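Unnur Vestergaard
9. April 2020

So, ich hab mir gestern die komplette Sitzung vom Regionalparlament in Tastora im Stream angeschaut. Fast fünf Stunden. Fragt nicht, wie es meinem Rücken geht. Kleiner Thread, weil in den Nachrichten nur der eine Zwischenruf gelandet ist.

Es ging um die neue Geschäftsordnung, genauer um Paragraf 30: Dürfen Abgeordnete von zu Hause aus abstimmen, wenn sie nicht anreisen können? Klingt trocken, war es aber überhaupt nicht!

Bisher gilt: Wer nicht im Saal sitzt, hat keine Stimme. Punkt. Für die Leute aus Datness heißt das 260 Kilometer Anfahrt, pro Strecke wohlgemerkt, und der Zug fährt gerade nur noch morgens.

Die Regierungsfraktion wollte das Ganze bis Oktober befristen. Die Opposition wollte erst gar nicht abstimmen, dann doch, dann nur geheim, und dann war plötzlich Pause und man hörte im Stream noch jemanden schimpfen (Mikro war offen, herrlich).

Shahzad Yousafzai hat dann meiner Meinung nach die beste Rede des Tages gehalten. Er hat gefragt, warum der Wahlkreis Brustside seit Wochen ohne Vertretung dasteht, nur weil sein Abgeordneter in Quarantäne sitzt. Danach war es kurz richtig still.
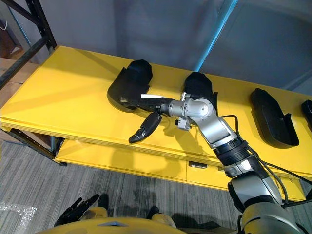

Roboterarm über gelbem Tisch, mit schwarzem Greifer

Weiter im Text. Nach der Pause kam der Änderungsantrag Qureshi, und der hat es in sich: Fernabstimmung ja, aber nur namentlich und nur mit Bild. Wer die Kamera auslässt, gilt als abwesend. Da wurde es laut, und zwar quer durch alle Fraktionen.

Ich versteh beide Seiten. Geheime Abstimmungen übers Internet find ich auch gruselig. Aber dann soll man halt die geheimen Sachen verschieben und den Rest machen – so viel Geheimes steht da eh nicht an.

Am Ende ging der Antrag knapp durch, die Befristung auch. Über die Kosten haben sie keine zehn Minuten geredet, obwohl etwa 300 Seiten Unterlagen dazu verteilt wurden. Ich hab die noch nicht gelesen, mach ich am langen Wochenende (ja, so sehen meine Ostertage aus).

Nächste Sitzung ist nach den Feiertagen, dann zweite Lesung. Falls jemand von euch mitschaut, schreibt mir, zu zweit ist das viel lustiger!

Nachtrag, weil schon drei Leute gefragt haben: Nein, die Ausschüsse sind in der Regelung nicht drin. Die tagen weiter nur vor Ort – warum, hat gestern keiner erklärt.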